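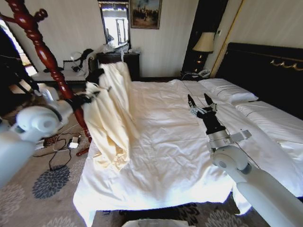

Our house rules for robot work in guest rooms are now in their second version, and every team which books a room through the Pleslow program must read them before August. The first version was written mostly for floor cleaning machines. It had much to say about corridors and elevators and very little about arms. A two-arm robot working beside a bed brings other questions, and the first one is what it is allowed to hold. When a gripper is closed around the pole of a coat stand and has also a piece of the fabric pinched next to the pole, we must decide if this counts as contact with the textile, contact with the furniture, or both. In version 2 it counts as both, and the stricter limit is used.

The stricter limit is always the one for furniture. Textiles may be gripped up to the value that the team has declared on its room sheet. Furniture may be touched, but the arm may not pull on it, and the operator must open the gripper by hand command before the arm is moved again. Please do not let the program decide this alone. Turned and polished wood shows marks easily, and a repair of such a piece is paid from the team's deposit, which stays at 600 dollars per room.

Some teams asked us if they may simply take all loose furniture out. The answer is no, except for glass. A room with nothing in it teaches little about rooms, and the hotel side of the program wants to see results with the lamp, the telephone and the chair where guests would find them.

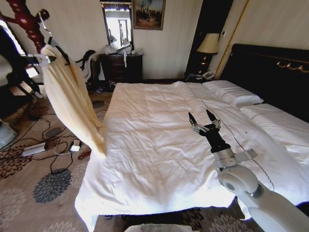 Page last changed: 2019-07-05 (section 4, cables and holding of textiles)

Section 4 has the most changes, so I explain it a little longer. Cables on the carpet were the most frequent remark in the reports we received during spring. A tangle of black cables beside the bed, with the power strip lying on the same piece of carpet, is what we see in nearly every room, and the old text only said that cables should be "tidy." The new text says the following.

The power strip must lie against a wall or under a piece of furniture, never on the side where the operator walks. Extra cable length is tied together and not left in loops. Chargers which are not in use are unplugged and put on the desk. On a carpet with a large pattern, dark cable is hard to notice, and in such rooms the team puts bright tape over the crossing points.

About textiles: an arm may hold a cloth hanging in the air while the other hand waits open over the bed, but the waiting hand must be stopped and not only slow. In the first version a slow speed was enough. The group that discussed this at Cordero wanted a full stop, and after a long talk I agreed with them. A person who sees one arm busy will naturally look at that arm and will reach past the other.

Long pieces, such as robes and curtains, need one more check. Before lifting, the operator looks where the lower end of the cloth will go. If it can reach the cables, the lift is not started.

The form for the room sheet is also new. It has one page instead of four, and you can fill it on the Irnex tablet or on paper. Both are accepted. Please write the room number clearly. For room 231 we have two sheets with the same date and different grip values, and we still do not know which is the right one.

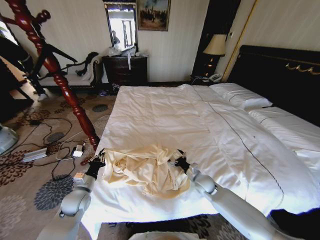

Rochelle Alcantara: I have read section 4 twice and I miss a sentence for the case when both hands hold the same cloth. Which hand is then the "waiting" one? In our work there is none, and if the operator stops one side only, the other side continues to pull. I would write that with two hands on one piece the stop must always act on both arms.

We think she is right. The sentence will be added as 4.7, and until then please follow it as if it was already printed. Teams whose controller has separate stop buttons should tell Roscoe Begay before their next booking, so that he can check the wiring with them.

Other remarks on version 2 can be sent until the end of August. Short ones are welcome too.

Marisol Okafor, room rules group

Shares 56 | Comments 1
Contact: Pleslow program office, room rules group | © 2019 Pleslow | Back to top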